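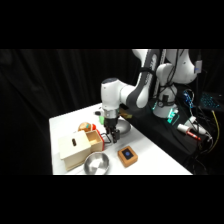

Mendance is our name for a way of getting a robot arm to correct itself part way through a task, and the group has been working on it since April. Most learned policies plan a short burst of movement, carry it out, then look again. If an object has shifted in between, the arm carries on to where the object used to be. We have been testing on a white table with a wooden box, a drawer fixed to its side, two steel bowls and a few small toys, which gives the arm plenty to bump into. Chaiwat Bunnag wrote the part that decides when a plan should be dropped.

The method compares what the arm expected to see with what the cameras report. When the gap grows too large, the rest of the burst is thrown away and a new one is planned. The check adds 6 milliseconds to each step – small enough that the arm does not slow down. Boonsong Sitthichai recorded 300 demonstrations for training, most of them short moves such as opening the drawer or lowering the gripper beside the box. 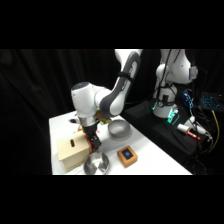
What the wrist view adds

The fixed cameras lose sight of small things once the gripper is in front of them. The wrist camera does not have that problem, but it sees much less of the table. In one view it has the gingerbread man in his red Santa hat, the thin black handle and a steel pot, with a finger pad reaching into the pot. Paavo Heinonen trained one version with both kinds of camera and one with the fixed cameras only. Over 800 trials, the version with both dropped bad plans sooner and knocked fewer things over. Soft toys are still the weak spot, and we do not yet have a good fix for them.
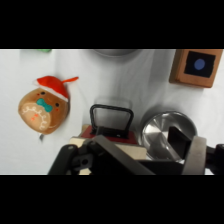

Next steps

Vichien Kaewmanee is moving the code to the second lab at Barnumwood, where the lighting is different. There will be a 30 minute talk on the results at the next group meeting.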